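FOR IMMEDIATE RELEASE

New Book From Dillby Press Invites Readers to Slow Down and Listen for the Quiet Voice Within

Efua Arthur's "The Patient Vessel" gathers a lifetime of prayer, silence and kitchen-table conversation into a gentle guide for the searching heart

Dillby Press is delighted to announce the July release of The Patient Vessel: Letters on Stillness and the Life of the Spirit, the first full-length book by retired hospital chaplain and retreat leader Efua Arthur. Written over many winters at the author's dining room table (and, she admits, quite often in the car before church), the book is made up of letters to a younger friend who has lost the habit of prayer and is not at all sure she wants it back.

The letters are grouped into 13 chapters, each taking up one plain question that Arthur was asked again and again at bedsides and in waiting rooms. Why does silence feel so crowded? Can a person pray while angry? What do we owe the dead? She comes at each of them slowly, with stories from her girlhood, scraps of hymns her grandmother sang while shelling beans, and a great many second thoughts, which she has left in on purpose so that readers can see how she got from one place to the next.

"I kept waiting to feel wise enough to write it, and that day kept not coming," said Arthur. "So finally I wrote it as the person I am, which is somebody who still gets up in the night and worries, and then sits down and tries to be quiet for a little while. If that is you too, then pull up a chair, because I wrote this for you!"

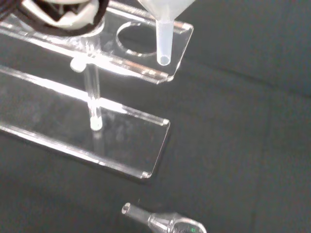

Plastic funnel and clear acrylic rack.

The image of the vessel runs all through the book. In the opening letter, Arthur remembers being sent as a child to fetch water from a neighbor's tap and being scolded for hurrying home with half of it down her skirt. Many years later, sitting with a dying patient who wished only for someone to stay in the room, she found herself thinking of that walk again, and of how much of her life she had spent spilling. The letter goes on to suggest a very simple practice of ten quiet breaths before answering any hard question, and readers who wrote to her after an early sampler was passed around say it is the page they turn back to most.

Arthur does not ask her readers to belong to any one tradition. Her own roots are in the Methodist church, and she says so cheerfully and often, but the book also makes room for people who pray on a walk, people who pray in the garden, and people who would never call what they do praying at all. One of the longest letters, "On the Road to Florence's House," follows the 2,199-mile drive she took to visit her oldest friend, Florence Melnyk, after fifteen years of not speaking. It is a funny chapter as well as a tender one, and it includes a flat tire, a borrowed raincoat and a peach pie that did not survive the trip.

"I read that letter standing up in the hallway with my coat still on," said Kirsty Matheson, the book's editor at Dillby Press. "Efua has a way of starting off on what seems like a side road, and you go along because the company is so good, and then all at once you are somewhere that matters a great deal to you."

Each chapter closes with a short evening reading and a blank half page for the reader's own notes. A companion recording of the evening readings, with music by pianist Kofi Mensah, will be available through Luvlow Audio later in the summer.

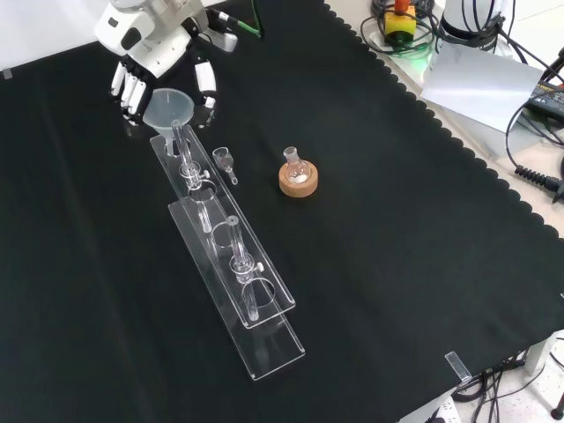 Book Details

The Patient Vessel: Letters on Stillness and the Life of the Spirit
By Efua Arthur
Dillby Press, paperback, 326 pages
A signed first printing of 385 copies may be ordered directly from the publisher while they last.

Launch Evening

Friends, neighbors and the simply curious are warmly invited to hear the author read at Hendis Books on Wednesday at 7 p.m. Tea will be served, and there will be time afterward for questions and for signing. Seating is first come, first served, and children are welcome.

About the Author

Efua Arthur served as a hospital chaplain for most of her working life and now leads weekend retreats at Nutsugah House. She sings alto, keeps a vegetable patch that she describes as "mostly opinions and slugs," and is at work on a small book of blessings for ordinary days.

Media Contact

Aba Atinga, Publicity, Dillby Press
Review copies and interviews with the author are available on request.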